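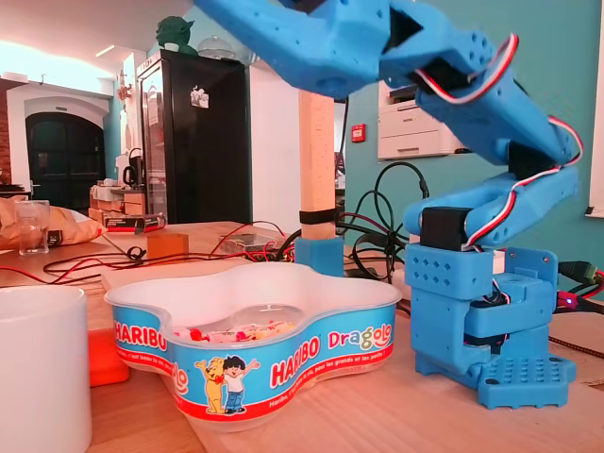 The Tillgate is a voice-controlled smart display from Sastitz, and the box promises it will "become the heart of your home." We would settle for it hearing us the first time. It has a 7-inch touchscreen, one speaker, and a built-in assistant called Chu, which sets timers, plays music and reads out the weather. Most people will put it on a table that already has a big tub of Haribo on it, so think about where sticky fingers are going to land before you pay for a touchscreen. The glass does wipe clean, but it shows every mark until you do.

Price at Prarkard: $406
Color: chalk or slate
In stock, ships from our warehouse
Returns: see the returns page before opening the inner seal

What it does well

Sound is the best part. Voices are clear on the radio and there is enough bass for a small room, though Sastitz calls it "room-filling" and does not say which room. The screen dims itself properly at night, down to a faint clock, where a lot of displays stay bright enough to read by. There is a real switch on the back that cuts the microphones, with a click you can feel, and a small red light that stays on while they are off.

Chu is good at timers. You can run several and name them, and it tells you which one has finished. Recipes are fine if you stick to the ones Sastitz supplies. Ask for anything else and you get a web page squeezed onto the screen with half of it hidden by a cookie banner.

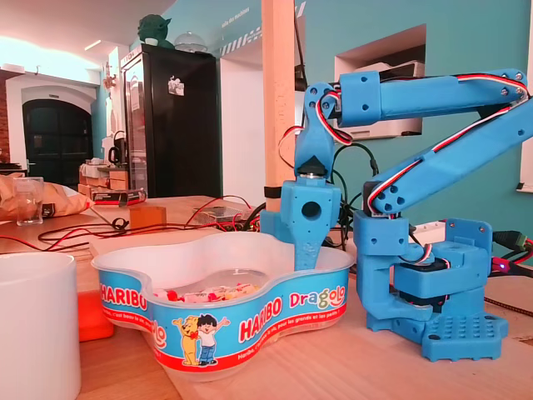 Blue 3D-printed arm and a Haribo candy bowl on a light wooden tabletop.

What the box says, and what we'd say

"Works with everything." It works with most bulbs and plugs that use the common standards. Older door locks are hit and miss. Check the list on the Sastitz support site for your exact model number, and don't trust the logo on the front of the lock.

"Learns your routine." We ran one in the break room through August. It learned that we like the lights on in the morning, which we had already told it. It also suggested the same playlist every day at 5 p.m. and went on doing so after we said no.

"Hears you from 40 feet." In an empty hall with nothing playing, maybe. With the faucet running we had to walk over and raise our voices, and by then you might as well tap the screen.

"Private by design." Recordings are stored until you delete them. The setting is three menus down, under Account and then Chu and then History, and it is off by default. Turn it on.

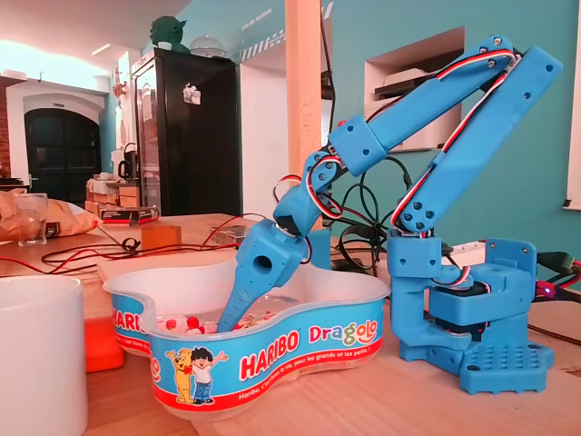 Specifications

Screen: 7 inches, touch
Weight: 556 g without the power supply
Power: wall adapter, included, no battery
Cable: fixed to the adapter, so a replacement means buying both
Camera: none
Wireless: dual-band Wi-Fi, Bluetooth for audio only
Wall mount: sold separately
Account needed: yes, a Sastitz account, even to use it as a clock

About the subscription

The first months of Chu Plus are included and then it renews at the normal rate unless you cancel. Without it you keep timers, weather, radio and device control. You lose multi-room audio and the intercom, two of the features pictured on the front of the box. We think that should be printed on the box as well. It's in the leaflet.
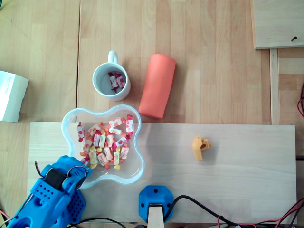 Notes by the Prarkard home tech desk

Should you buy it? If you already have a smart speaker that works, we can't find much in the Tillgate to justify the money. The screen is nice to have for timers and song titles. The intercom is handy in a house with stairs, provided you pay for it, and provided you own two.

If you have a drawer of Sastitz plugs and bulbs already, it makes more sense. Setup found all of ours without trouble, and the control page is easier to use than the phone app, which still logs people out after updates.

Sastitz says a later update will let Chu handle follow-up questions. It said the same about the previous model. Buy it for what it does today, and keep the box until you're sure.

Wall mounts and spare adapters are listed under Accessories.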